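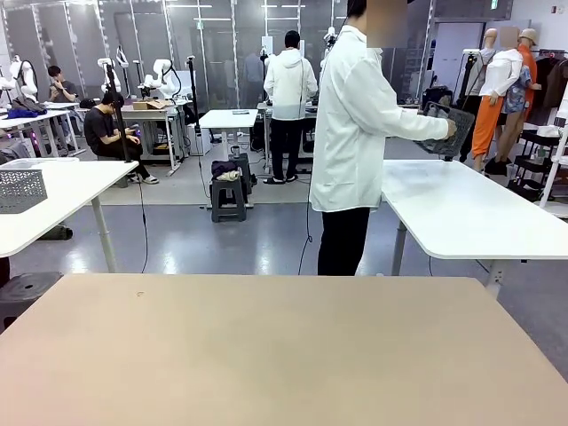 Session 3: Building a folding station in a shared workshop

Course notes, Cladbridge evening course on home and workshop automation
Prepared by Dzintra Baranauskienė, version of 2 April 2026

What this session covers

In Session 2 we chose the arms and spoke about the gripper. Now we come to the part which most students want to skip: the table, the cables, the laundry itself, and the small habits of the people who share the floor with you. Please read these notes before you come. Bring your own sketch of the table, even if it is a bad one.

The example for the whole session is a towel folder. The task is easy to explain to a family member and it is quite hard to do well. Cloth has no fixed shape, so you can not store one position and repeat it for ever. Gediminas Sproģis will teach the software side in Session 4, and there we will return to this same table.

1. The table

Make the table bigger than you think. An unfolded towel needs its own area, and the arms need free space on both sides to come down from above without touching the edge. My first table at home was 60 cm deep. I folded washcloths on it and nothing else for a whole winter.

The surface should be matte and of one plain color. A glossy surface gives reflections of the ceiling lights, and the vision program then finds "corners" of the towel where there are none. Beige or light brown is good for most household linen. If all your towels are beige, choose another color for the table.

Small marks on the surface are not a problem by themselves. Clean off crumbs and threads before you record anything, and do not sand the top between two recordings, or the first recording will no longer match the second.

Fix the table to the arm base, or fix both to the same floor plate. Urmas forgot this in his garage build and had to calibrate again each time when he leaned on the corner to drink coffee.

2. Arms and cables

Two arms are better than one for cloth. One can hold while the other pulls, and for a large towel both must lift at the same moment. Place them at the left and the right side, with the middle of the table in reach of both.

The cable must follow the arm through its whole movement. Put it in a flexible sleeve and leave a loop at the wrist. Too short, it pulls on the connector. Too long, it hangs down and sweeps the towel away from its place. To test it, move each joint slowly by hand to both ends of its travel, with the power off, and look only at the cable.

3. Fingers and pads

A two-finger parallel gripper is enough. Hard fingers slip on terry cloth, so we put soft pads on the inside of the tips. Cut the pads a little too large, glue, wait until the next day, then trim. Selma Vukadinović uses the Killitz pad sheet in her own build, I use pieces from an old kitchen mat. Both of us change them when the edge begins to roll up.

A pad in a bright color has one more advantage: you can find the finger tips easily when you look through your recordings.

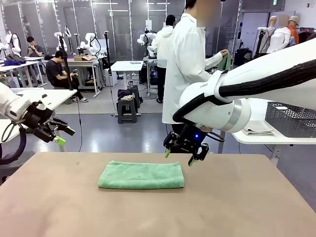 Figure 1. Folded towel on the table, with a gripper at each side.

4. Starting position

Begin every trial from a start position which you can repeat. Keep the grippers open and clear of the cloth. Write in your notebook:

- which towel it is (color and size)
- folded, flat or crumpled at the start
- long edge along the table or across it
- where the label or hanging loop is

The last point looks like a detail, but a loop which stands up at the corner can be taken by the program for the corner itself. Turn the towel so that the loop comes in different places in different trials. For the homework you need at least three towels.

5. Side tables and baskets

Keep the laundry off the working table. Put one side table at the left and one at the right, each with a basket. Decide which basket is for cloth that waits and which is for cloth that is finished, and put a label on them. Baskets with holes are light, and you can see from outside if something is left in the bottom.

Cloth for a later task can stay on a stool farther away. Do not put it on the floor, where it collects dust and small screws.

6. Sharing the floor

In a shared workshop other people work behind your table. Three rules:

a) The person who changes the cloth says "hands" before reaching over the table and "clear" after. The operator moves nothing between these two words.

b) Cables on the floor go under a mat or are taped down. Walk your path one time before you start.

c) The stop button is within reach of the operator and also of the person who handles the cloth. If you have only one button, stand together.

Movement in the background can disturb the vision program as well. Crop the camera view to the table before the program searches for the cloth. Valdis Lüse will show his cropping script in Session 4.

Homework

Draw your table from above, with the arms, side tables, baskets and stop button in place. Mark the reach of each arm with a pencil line. Then fold one towel by hand, slowly, and write down each movement as if you had only two fingers on each hand. Send both to me or leave them in box 912 at the Cladbridge front desk.

Students who follow the course until June will use this drawing again for the final build, so please keep a copy.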